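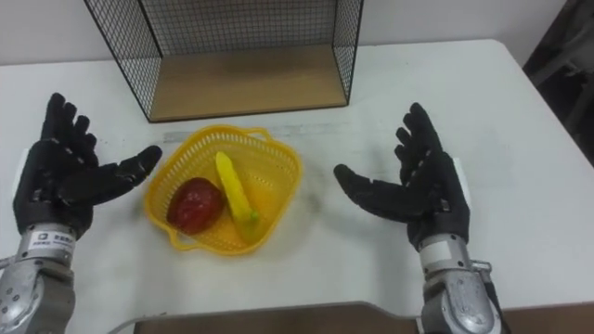
## Baskets and mesh cubes for play food

Play food gets everywhere. I've found a rubber grape in my boot and a slice of pretend pizza under the car seat, so I'm not claiming to be an expert, but I've been tidying the toy kitchen corner at our little Brenddale playgroup long enough to have opinions!

My main one is this: give the food a small basket and give the basket a house. A yellow plastic basket with holes in the walls is perfect for fruit and veg (crumbs and sand drop straight out when you shake it over the trash), and a black wire mesh rack with an open front makes a very good house. A red apple and an ear of corn look right at home in there, and kids can see what they've got without tipping the whole thing on the floor. Well, mostly.

A few things I've picked up along the way:

- Keep the basket shallow on food. Once it's heaped, somebody has to dig, and digging means dumping.
- Turn the open side of the rack toward the kids. I had ours facing sideways for all of December and the basket never once went back in.
- Run your thumb along every wire edge before you put a rack out. Gladys Nyamweya wraps any rough ends with cloth tape, and I've copied her ever since.
- Pick a basket with a little lip on two sides. Small hands need something to hold.
- White tabletops show every smudge, so I wipe ours with dish soap and warm water before the food comes out, then again at pack-up.

Putting the basket away is a two-handed job — one hand on each side, level with the rim, and straight in through the front. One-handed, the basket tilts and the apple is off under the radiator. I count out loud to 3 with the little ones and we slide it in on the last number. They love that part, and we usually have to do it again.

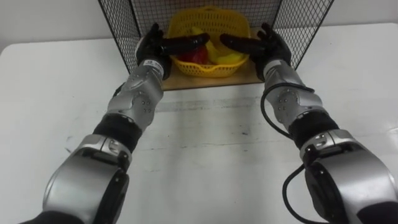

**How often should I wash plastic play food?**

Once a week is plenty for us, in warm soapy water with a good rinse. I leave it on a towel for 30 minutes, turn it over, and give it longer if there's still water in the creases. Anything that's been in a mouth goes in the sink the same day.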